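**Larkance busca participantes para las sesiones de noviembre**

Hola, y gracias de antemano por pararte a leer esto, que ya sabemos que nos enrollamos un poco. En Larkance abrimos otra vez las puertas de nuestra nave de dos alturas, la misma que muchos vecinos recuerdan como el antiguo almacén Kerekes, y buscamos gente tranquila, curiosa y con ganas de pasar unas horas de pie haciendo cosas con las manos. La campaña se llama Zolel y hay 62 plazas.

No hace falta experiencia ninguna. En la edición anterior tuvimos a una profesora de piano jubilada, a dos hermanos que venían directos del turno de noche y a un chico que estudiaba para panadero, y todos le cogieron el aire enseguida.

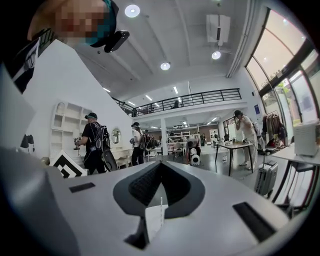
Cada sesión dura 110 minutos con una pausa larga en medio, y compartirás la sala con otras personas, cada una en lo suyo. Al llegar te ayudamos a ponerte la mochila con su arnés y a ajustar las correas con calma - si algo te aprieta, lo dices y volvemos a empezar las veces que haga falta. Después coges una pinza con cada mano y te dedicas a tareas sencillas de casa: acercar, colocar, recoger, volver a dejar en su sitio. Vamos sin prisas.

Lo que pedimos:

- Ser mayor de edad y poder estar de pie un buen rato.
- Entender instrucciones en español o en inglés.
- Venir con calzado plano y cerrado. Con unas zapatillas de diario vas perfecto.
- Mangas cortas o que se puedan remangar, y nada de pulseras ni anillos grandes.
- Disponibilidad para 3 sesiones durante el mes, por la mañana o por la tarde.
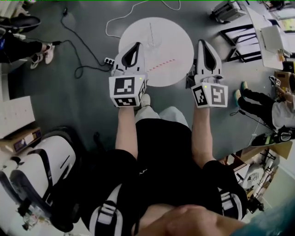
*Las dos pinzas en las manos y el arnés con su hebilla.*

Lo que ofrecemos: 70 euros por sesión, por transferencia al terminar el mes, y además café, fruta y bocadillos (también vegetarianos, que el año pasado nos quedamos cortos y nos lo recordasteis con razón). La nave tiene aire acondicionado, aunque te aconsejamos traer una chaqueta fina para la pausa.

Si llevas marcapasos, tienes molestias de espalda o estás embarazada, escríbenos antes de apuntarte y lo hablamos sin compromiso. Las gafas graduadas no suelen dar problemas, pero coméntalo también, por favor.
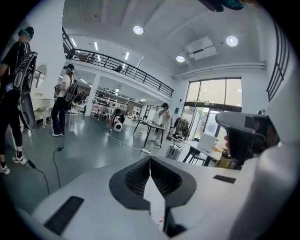 También nos encantaría que vinieran parejas de amigos, madres con hijas ya mayores, compañeros de piso... Podéis pedir el mismo turno y haremos lo posible por juntaros, aunque no siempre sale. Los turnos de mañana empiezan a las nueve y media y los de tarde, a las cuatro. El autobús para delante de la ferretería Lernell, y desde allí hay que cruzar el patio y llamar al timbre de la puerta verde.

Para apuntarte, manda un correo a Zsófia Bognár, que lleva la agenda de participantes, con tu nombre, un teléfono, tu altura aproximada (es por las correas) y los ratos que te vienen bien. Pon «Zolel» en el asunto. Contestamos a todo el mundo, a veces con un par de días de retraso, y si se llenan las plazas te guardamos en la lista para la siguiente tanda. ¡Ojalá te animes!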